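Sarnska: Landtag beschließt Steuerfreibetrag für kleine Werkstätten

3. Februar 2018 – Der Landtag in Sarnska hat den Freibetrag für kleine Handwerksbetriebe angehoben. Künftig bleiben 1165 Euro im Jahr von der Betriebsabgabe befreit. Das Gesetz geht auf die Abgabenordnung von 1883 zurück, die in diesem Punkt zuletzt kaum noch angewendet wurde.

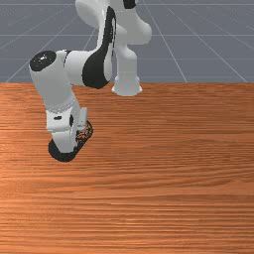
Für den Entwurf stimmten 25 Abgeordnete, 21 waren dagegen. Die Opposition hatte verlangt, die Regelung zunächst nur im Bezirk Kudum zu erproben. Der Antrag fand keine Mehrheit.

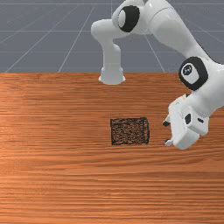 Ab Juni gültig

Die neue Regelung tritt im Juni in Kraft. Als Kleinbetrieb gilt künftig auch, wer allein arbeitet und keine eigenen Räume gemietet hat – darüber war im Ausschuss lange gestritten worden.
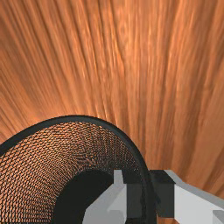
Anträge nimmt die Finanzverwaltung schriftlich entgegen. Begünstigt sind unter anderem Tischlereien, Polstereien und Hersteller von Haushaltswaren. Ein runder Korb aus Drahtgeflecht wie der auf dem Bild fällt als Haushaltsware darunter, sofern er im eigenen Betrieb gefertigt wird. Reine Händler gehen leer aus.

Kommentare

werkbank_k: Und wer zwei Gewerbe hat, bekommt der das doppelt?

Blackburn: 1165 Euro im Jahr, davon zahle ich nicht mal die Heizung.

Lena aus Kudum: Wo gibt es das Formular?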